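Buscamos participantes para el taller de lectura en voz alta de Pimer

Convocatoria abierta en la Casa Jesent

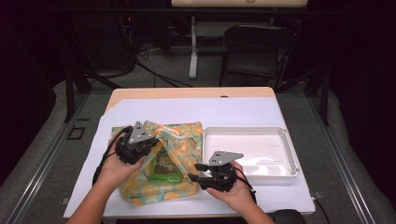
Desde hace cinco años nos juntamos a leer en voz alta, sin prisas y con té, y para la nueva temporada, que empieza en abril, nos gustaría sumar voces. No hace falta haber pisado nunca un escenario ni tener una dicción de locutor —más de uno llegó con la voz temblando y sigue viniendo—, solo ganas de leer y de escuchar a los demás, que es casi la mitad del trabajo.

Leeremos cuentos, cartas y alguna obra breve, y quien quiera podrá grabar un relato para la fonoteca Nunditz, que guarda ya 962 lecturas de gente del barrio.

La participación es gratuita. Pedimos ser mayor de edad y poder venir una tarde por semana.

Para apuntarte, déjanos en recepción una carta de 100 palabras, o de 400 si te animas, contándonos qué libro releerías mañana mismo. Recibimos cartas hasta el 15 de noviembre de 2025.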